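Fingers or Pinchers? A Month of Swapping Hands

If you've been reading this newsletter since spring, you know I've had a grudge against five-fingered robot hands for a good long while. They look wonderful in a promo reel, they cost a small fortune, and every time I've had one on the bench I've ended up going back to the plain two-jaw gripper by lunchtime. So when the folks at Ulluven offered me a pair of their hands to try for August, I said yes mostly so I could grumble about them in here with fresh material.

Well. I have some grumbling, but I also have to eat a few of my words (not all of them!).

First, what went up against what. In one corner, the Ulluven hands: white shell, black fingers, a thumb that swings out wide. In the other corner, the Skasitz parallel gripper, which is two flat jaws with rubber pads and a motor, and which has lived in my top drawer for so long that the box has fallen apart. I ran both with the same arms, and the same Russo controller, so whatever differences I saw came down to the hands and to me. I did the driving by teleoperation, which means some of the fumbles are mine, and I'll own up to those.

Getting the Ulluven hands mounted took me most of a morning. The bolt pattern is fine and the cable is long enough, but the connector faces the wrong way for my wrist plate, so you have to loop it back along the forearm and tie it down near the elbow. I did it badly the first time, and the cable snagged whenever the arm folded in. Second try, with two more ties, no trouble. If anybody from Ulluven is reading: please flip that connector. The Skasitz gripper, by the way, goes on in the time it takes my kettle to boil.

For the objects I stuck with things you'd find in a kitchen drawer or the bottom of a diaper bag. I've got no patience for tests that use nothing but wooden cubes. Cubes are easy! What I want to know is how a hand deals with something squashy, something slippery, and something that rolls off when you breathe on it. Each item got 15 tries per hand, and I moved things around between tries so I couldn't get lazy and learn the spots.

Soft toys were a blowout, and in the direction I didn't expect. The flat jaws are perfectly good at grabbing plush, since you just close until it stops squishing, but they only ever hold a little pinch of it. Lift, swing, and the rest of the toy flops around underneath like laundry. With the fingers I could get around the body and carry it in one steady piece. I dropped a toy 3 times with the Skasitz and not once with the Ulluven. Point to the fingers, and I was a bit annoyed about it.

Standing bottles were closer. The parallel gripper is so predictable here that I barely had to look: line up, close, lift, done. The hand can do it too, but the thumb and the fingers don't touch at the same moment unless you come in dead center, and if you're even slightly to one side, the first finger to arrive gives the bottle a shove. I knocked over more small bottles in the first hour than I'd like to print. It got better once I slowed the closing speed way down and came in from the side with the thumb already set. Still, if bottles were my whole job, I'd keep the drawer gripper and spend the difference on something nice.

Bottles lying down, now, that's a different story. The jaws need to be squared up with the bottle, and if it's lying at an angle you have to twist the wrist to match, and my arms run out of wrist in exactly the places where I like to put things. The fingers are much more forgiving. Come down roughly over the middle, curl, and the bottle sort of rolls into the palm. The slick glass worried me, so I kept the grip force on the low side and raised it bit by bit. The fingertips have a grippy coating that helps a lot, though it picks up carpet fuzz like you wouldn't believe, and I was wiping them down every half hour.

And then there's the wipes pouch, my personal nemesis. A pack of wipes is heavy in the middle and floppy at the ends, and it lies so flat that there's nothing to get hold of. The jaws want an edge that sticks up, and it doesn't have one. What worked best for me with the hand was sneaking the fingertips in low at the front edge, curling under, and using the other arm to steady things. It's slow. It's also the first time any hand on my bench has managed it more often than not. 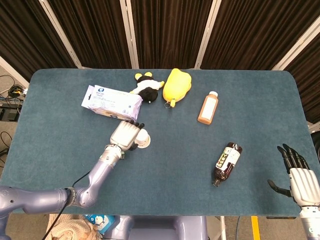
Going after the wipes left-handed, with the right hand open and waiting.

A word on the controller, because a couple of you wrote in to ask. The Russo box handled both hands without a fuss once I had the profiles loaded. I did have to turn down the smoothing, which is set so high out of the box that the fingers feel like they're moving through syrup. There's a slider for it, buried under the advanced tab, and I wish it were on the front page. I also saved 6 hand poses as shortcuts (wide open, thumb out, a loose curl, and so on), and that did more for my success rate than any amount of practice. Start from a good pose and you're halfway there.

Wear and tear: the Ulluven people asked me to run an open-and-close cycle overnight, so I set it for 2000 cycles and went to bed. In the morning everything still moved, and one fingertip pad had started to lift at the corner. A dab of glue fixed it. I'd like to see how it looks after a whole winter, but they want the hands back before then.

So which one would I buy? For my own bench, with my own odd mix of stuff, I'm leaning toward one of each. Fingers on the left for the floppy jobs, jaws on the right for anything that stands up straight. The Russo box lets you mix them, at least according to the manual, and that's what I'll be trying next.

I'm also due to get the small wrist camera from Prorkholm, which should help with my habit of blocking my own view with the back of the hand. If you've used one, drop me a line and tell me how you mounted it. My first sketch involves a hose clamp, and I'm open to better ideas.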